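3. Dark clothing and the loss of surface detail in home-stored knitwear

3.1 Why black garments deserve their own section

Most of what we know about how people care for their knitwear comes from asking them to fill in forms. Forms are good at catching the big events (a wash, a repair, a move to a new apartment) and bad at catching the small ones. A sweater is folded, pulled from a pile, refolded, sat on by a cat and put back, and not one of those moments is written down. When we began the Wikari wardrobe study in May, we hoped to get closer to this everyday life of clothes, and the diaries we received were far richer than we had dared to expect.

The study followed 30 households over one full storage season. Between them they entered 407 knitted garments in the diary, and 152 of these were listed by their owners as black. That last figure delighted us! Earlier work on textile wear has leaned on pale and mid-tone fabrics, partly because pilling and fold lines are so much easier to score on them. Yet here was more than a third of the material in the one color our scoring cards handled worst.

3.2 Folding habits

We had expected folding style to follow shelf size, and to some extent it did. Households with deep shelves made large flat rectangles, while those with narrow ones folded in thirds and then once more. What surprised us was how loyal people were to a fold they had learned young. One participant in the Dritari district described keeping to her grandmother's fold, sleeves crossed behind and hem brought up to the collar, even though it left every sweater too wide for her drawer by the width of a hand. She simply left the drawer open.

Beds were by far the favorite folding surface, named in the diaries more often than tables, ironing boards and laps together. A bed is soft, so the lower layers of a bundle sink and the top fold takes on a rounded edge. Garments folded on hard surfaces have a flatter profile and, in our scoring, a sharper crease at the shoulder. The difference is small but it shows up again and again, and we think it deserves a proper trial of its own.
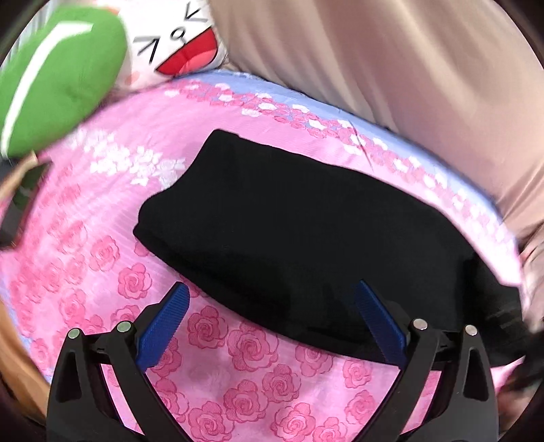
Figure 6. Dark folded textile on a pink bedsheet; faint surface texture and slight creasing along the top fold. Photo: Sumeya Araya

3.3 Scoring texture on dark cloth

The standard card asks a rater to judge rib definition, pilling and crease depth at arm's length. On black cloth this is a frustrating job. Ribs that the fingertips find at once can be nearly lost to the eye, and where one side of the bundle falls into shadow the rater has very little to go on. Two raters who agreed closely on gray and cream garments drifted apart on the black ones, mostly on rib definition.

We tried two remedies. The first was a side lamp set low, as in the Feyisa method for felted wool, which brought creases out beautifully but also made lint look like pilling. The second was a touch score, given with eyes closed before the visual score. Raters enjoyed it, participants were fascinated by it, and agreement on rib definition improved enough that we kept it for the rest of the season - the visual score was still recorded, so the two can be compared in the analysis in Section 4.

3.4 Storage and recovery

Creases in knitwear are forgiving. Most garments in the study recovered their shape after a night on a chair back, and the Jernik recovery index, which was designed for woven cotton, had to be stretched at its upper end to tell one sweater from another. Heavier ribs recovered best along the rib and worst across it. Owners knew this already. Several diaries mention turning a sweater a quarter turn before folding so that the main crease "goes with the lines," and we found no mention of the practice in the care guides we reviewed.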